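賃貸の台所、冬場の結露とカビ対策について

1 名前:mizuiro_k 投稿日:2018年10月10日
築年数のいった賃貸に住んでいます。台所が北側で、去年の冬は窓の下の壁紙が黒くなりました。拭いても二週間ほどで戻ります。
退去のときに請求されるのも困るので、今年は寒くなる前に手を打ちたいです。
換気扇は料理中だけ回しています。除湿機は持っていません。予算は一万円台まで。
実際に効いたものを教えてください。

2 名前:tansu58
換気扇を料理のあとも回し続けるのが先です。うちは寝るまで回しています。
電気代は気にするほど増えませんでした。

3 名前:hokkori_mame
>>2
回しっぱなしは賛成ですが、給気口が閉まっていると意味がないです。
前の部屋で給気口が家具の裏に隠れていて、半年気づきませんでした。まず部屋のどこかに丸か四角の口があるはずなので、開いているか見てください。フィルターが真っ黒に詰まっていることもあります。

4 名前:mizuiro_k
>>3
見てきました。冷蔵庫の上にありました。閉まっていました。
開けると寒いですが、しばらく開けておきます。

5 名前:Gostus
除湿機を買ったほうが早いと思います。
換気は外の空気次第だし、冬に窓や給気口を開けると部屋が冷えて、壁の表面温度が下がって余計に結露します。
私はSkoltlowのコンプレッサー式を中古で買いました。ただ、冬は取れる量がかなり減りました。買うならデシカント式のほうがいいです。

6 名前:tansu58
>>5
冬の外気は乾いているので、換気で湿度は下がりますよ。表面温度の話はわかりますが、湿気の量を減らさないと解決しないのでは。

7 名前:Gostus
>>6
理屈はそうですが、北側の台所で暖房なしだと、壁が冷えるほうが影響が大きいです。
うちは換気だけの年は黒くなり、除湿機を入れた年は出ませんでした。

8 名前:nabeshiki
5と6の話は部屋によるとしか言えないので、温湿度計を置いて測ったらどうですか。
千円くらいので十分です。できれば二個。一個は部屋の真ん中、一個は問題の壁の近く。
うちは真ん中が五割でも、壁際は七割を超えていました。

9 名前:yukinoshita_3
台所なら、置いてある物も見直したほうがいいです。うちで効いたのはこちらでした。
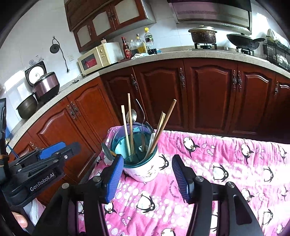
カビが出る場所は、たいてい空気が動いていません。壁にぴったり付けた棚、床に直置きした米袋、シンク下に詰めた鍋。うちは棚を壁から五センチ離しただけで、裏の黒ずみが出なくなりました。小物では箸やお玉を立てる入れ物が盲点です。花柄の白いポットの中に青緑の半透明の容器を重ねたような二重の形だと、隙間に水が残りやすいので、ときどき中を抜いて別々に乾かすといいです。テーブルクロスも壁に触れるほど垂らしていると、そこだけ湿気ます。端を壁から離してください。

10 名前:mizuiro_k
>>9
棚は完全に壁に付けていました。米も床です。週末に動かします。
ポットの中は考えたことがなかったです。うちのは一重ですが、底に水垢がありました。

11 名前:hokkori_mame
入れ物は底に穴があるのを受け皿に載せるのが楽ですよ。
私は陶器をやめて金網のにしました。見た目はいまいちです。

12 名前:Gostus
箸立てのカビと壁紙のカビは別の話だと思いますが。
壁のほうは水蒸気の量と温度で決まります。小物を乾かしても壁は変わりません。

13 名前:yukinoshita_3
>>12
壁が変わるとは書いていません。棚を離すのは壁の話、入れ物は台所全体の話です。
分けて書けばよかったですね。

14 名前:tansu58
もう生えている部分の処理はどうしていますか。
塩素系を壁紙に使ったら、柄が薄くなって失敗しました。

15 名前:nabeshiki
>>14
消毒用エタノールを布に含ませて押さえる、を何度か。こすると広がります。
火のそばでは使わないこと。コンロの近くなら火を消して、換気しながらです。
色は残ることがあります。目立たない所で試してからにしてください。

16 名前:Gostus
あと管理会社に早めに連絡したほうがいいです。写真を撮って、日付がわかる形で。
放置していたと言われると借りた側の負担になりやすいです。建物側の問題なら直してくれる場合もあります。

17 名前:tansu58
>>16
それは同意です。うちは前の部屋で連絡したら、窓のパッキンを替えてくれました。

18 名前:mizuiro_k
みなさんありがとうございます。
温湿度計を二個注文しました。棚を離して、給気口は開けたまま、換気扇は寝るまで回します。
管理会社にはメールを送りました。
これで壁際が七割を切らなければデシカント式を探します。

19 名前:Gostus
型落ちなら春先が安いです。ただ、今年の冬に使いたいなら待たないほうがいいと思います。

20 名前:hokkori_mame
デシカント式は室温が少し上がるので、台所で使うならちょうどいいかもしれません。音は機種によります。店で聞けるなら聞いてから。

21 名前:mizuiro_k
途中経過です。温湿度計が届きました。
真ん中が58%、壁際が71%でした。夕飯のあとで、換気扇は回しています。
3月まで記録をつけて、またここに書きます。

22 名前:nabeshiki
>>21
朝いちばんの数字も見てください。夜より高く出るはずです。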